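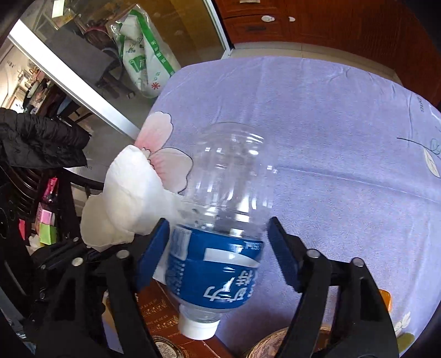 Good morning. My name is Wenche Solheim and I work as a wedding and event planner. Today I speak about one thing only, which is the seating plan.

(Wait for the door to close.)

First, who is here? Ask for hands: planners, venue staff, couples. If there are many couples, go slower in part two.

Part one. When to begin
Most couples begin with the seating when all the answers have come. In my opinion this is too late. I ask for a first draft while the invitations are still at the printer. It will be wrong, but it shows where the difficulties are: parents who are divorced, a cousin who comes alone, the colleagues who know only each other.

Tell the story of the June wedding at Isen. We had 182 guests in a hall with one pillar in the middle. The draft showed us that the grandmother would sit behind the pillar. We moved the head table to the long wall, and this took one telephone call.

Part two. The table itself
A round table for ten is comfortable for eight. Please measure with chairs, and with a person sitting on the chair. Leave 60 inches between tables if the food is served by waiters. 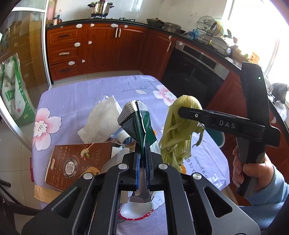
Table with printed cloth and snacks

The cloth, the glasses and the flowers also need space. Folke Sjöberg, the florist I work with, wants the plan before he wants the colors. Repeat this, people write it down.

Part three. Changes in the last week
There will be changes. One person must own the list, and only this person may edit it. At Grudetti we had two lists, and on the evening a couple from Rodwood had no chairs. I still think about it.

I close the list on Tuesday before the wedding. After this, I change only for illness or a new baby.

(Drink water. Check the clock. If it is after 10:40, skip the place cards.)

Place cards: first name and last name, on both sides of the card. The person across the table also wants to read it.

Questions. Indrek has the second microphone. The blank plan is on the chairs by the exit, please take one.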